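Thursday, late

Back from the rental place at half past six with sore feet and a folder of paper. Writing it down tonight before the details run together.

I left work at one and met Vira Kobzar in the parking lot at Onia. She had been there before for her sister's party, so she knew to go in by the side door. The front one leads to the office and they make you wait. It's a long low building with the tables and chairs stacked in the back half and the nicer stuff set up near the windows. I had the list from last weekend, which turned out to be no use, as I'd written it by room and they price by type.

Tables first. We need 32 seats for dinner plus one table for the cake and one for drinks. I'd been set on long tables since we booked the hall, but the hall is narrow at the stage end and two long rows would leave the servers squeezing past the wall. Vira paced it out on their floor with her shoes. Round ones fit better. They have rounds that seat eight, so four of those, and the long tables can be used for the cake and drinks, where they only need to be against the wall. I was a little sorry about it for ten minutes and then I stopped thinking about it.

Chairs took longer. The plain white folding ones are the cheapest and they look like a school assembly. The bentwood ones are $5 each and they look good with anything. The velvet ones I had saved pictures of are three times that, and when I sat in one it tipped back. So bentwood. They come without cushions, and the cushions are extra, and we decided people can sit on wood for one dinner.
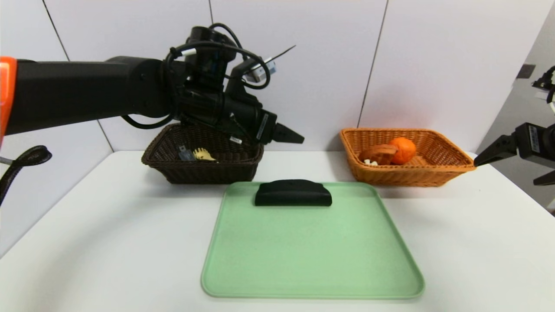 Vira said I should ask for a few spare chairs on the order, as at her sister's party two came off the truck with a loose leg and there was no time to send for more. I had them add three. They won't charge for the ones that go back unused as long as the ties are still on.

Then linens. I had not thought about linens at all beyond "white." They have white, ivory, something called oat, and a dusty green that I liked more than I expected to. Floor length on the rounds costs more than the shorter drop, but with the shorter drop you see the table legs, and the legs are metal with the paint rubbed off. Floor length it is. Green for the cake table only, oat for the others. Napkins in the same oat. They fold them for you for a fee and I said no. We can fold napkins the night before.

The old sideboard was the thing I really went for. It's on their site, dark wood with brass pulls, and I had planned the whole entrance around it, with the guest book on top and a mirror leaning behind. It's out on another job that weekend. I asked if there was any chance and the woman at the desk checked twice and there isn't. She showed me a lower one with sliding doors. It's fine. It's not as tall, so the mirror would have to hang or go on an easel. I took a picture of the tag and said I'd let them know.

After that we drove over to Kahraman for candle holders. It's a small shop and everything is on open shelves, which made me nervous with my bag. They rent glass by the crate. A crate has 19 pieces in mixed heights, an odd number, and I asked about it and was told that's how many fit. Two crates would cover the tables with extra for the windowsills. The hall allows real candles if they are inside glass that stands higher than the flame, so the short ones are out for us and I'd be paying for pieces I can't light. I asked if they could swap the short ones and they'll see what's in when the date gets closer. I did not put money down there.

Dropped Vira at home at five and sat in the car to add it up. Tables, chairs, linens, the second-choice sideboard, delivery and pickup. Delivery is the part I had wrong. I'd put in one trip and it is two, and the pickup is at night because the hall wants to be empty by morning. The late pickup is up to $300 more depending on how many people they send. That is the candle money and then some.

I also called Tiltow from the car about the lights. They can do strings across the ceiling but not from the beams, only from the hooks that are already in, and somebody has to go count the hooks. I'll do that on the next visit. They don't rent ladders.

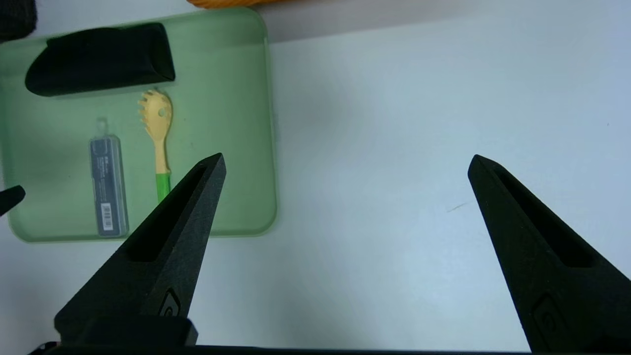
Kaan Işık called while I was making supper and told me to skip the sideboard altogether. His view is that people will walk in, put down their coats and look for a drink, and whatever the guest book is sitting on will be covered in bags by seven o'clock. He said to use one of the long tables we're already paying for, put the green cloth on it and spend the difference on the late pickup, so we aren't loading chairs ourselves in the dark. He also thinks oat is just a word for beige.

He's right about the table, I think. I got out the floor plan and moved things around. If the guest book goes on a long table by the door, the drinks can go on the other one and the cake can have the small stand my aunt offered. I had turned that down in the spring, so I'd have to call her and ask for it back. I will do that on the weekend. It also means the green cloth is at the entrance, where people would see it first, and I like that better than having it in the corner under a cake.

The mirror is still a question. Without anything solid to lean it on, it needs an easel, and the easels at Onia are all the thin kind for signs. Kutau has heavy ones, according to their list, but they're on the other side of town and have a minimum order. I don't want to reach a minimum by renting things I don't need. It could be that we have no mirror.

What's settled:

- four round tables, two long
- bentwood chairs, no cushions, three spares
- oat cloths to the floor, one green
- oat napkins, unfolded

What isn't:

- candle holders (wait for the swap)
- hooks in the ceiling
- late pickup, how many people
- mirror and easel

Deposit for the tables and chairs has to be in by the end of the month. I can do it from the next paycheck. The linens can be changed until two weeks before, so if the oat looks bad against the hall walls there is time. I should bring home a sample and hold it up in there. I meant to ask for one today and forgot.

I also need to ask the hall what time they open the side gate for the truck. The contract says afternoon and nothing else. If it's three, that gives us enough time to set the rooms and go get dressed. If it's four-thirty, someone other than me has to stay and do the tables.

Folder is on the shelf by the phone. Going to bed.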